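2021-04-07

Step counter comparison, Histley loop, second go

Walked the loop again with both counters, the Vinorcombe on the left hip and the Skirnero on the left wrist. Dirk De Smet says the January numbers prove the wrist one is fine. I don't think they prove anything. He carried a coffee for half of it and pushed a gate open with the other hand, and he wrote the totals down after lunch from memory.

Route as before: down the lane, past the pond, over the footbridge, up the steps behind the church, back along the top path. Gray and a bit raw, wind from the river side. Mud on the top path is worse than in January, and I went around the bad part through the grass, so my distance won't match Dirk's to the yard. Noting it now before somebody else does.

Hand count

Clicked every 80 steps on the flat stretch, out loud, like an idiot. Passed a woman with a spaniel at the pond and lost my place once, so I went back to the bench and began that stretch over. Final hand count from bench to footbridge: 792.

Vinorcombe was 2 over. Good, almost too good, and I'd like to see it do that again before I believe it. Skirnero was 400 short at the same spot. My hands were in my pockets most of the way, which is how I walk when it's cold and how most people walk when it's cold. The leaflet tells you to swing your arms "naturally." I was.

The church steps are a separate problem. Both screens jumped while I stood still at the top getting my breath, and I didn't write down by how much. My own fault.

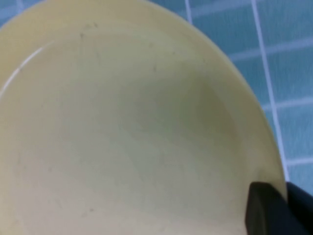
What Ada thinks

Ada Bassi read the above over my shoulder and says the wrist strap was too loose. Maybe. It was on the third hole, same as Dirk had it. She also wants the Dijkstra map app run alongside for distance. I have my doubts – last time it had me walking through the pond – but I'll carry it if she reads the log and I don't have to.

Her better point was that one stretch on one morning is thin. Agreed. I'd say the same of Dirk's.

Next time

Same bench, same footbridge, hands out of pockets going, hands in pockets coming back.
Strap one hole tighter for the return only? No, change one thing at a time.
Write the numbers down at the bridge. Pencil, the pen quit in the cold.
Stand still at the top of the church steps and note both screens before and after.

Also heard a chiffchaff by the pond, or what Dirk would call a chiffchaff. Didn't see it, so not putting it on the bird list.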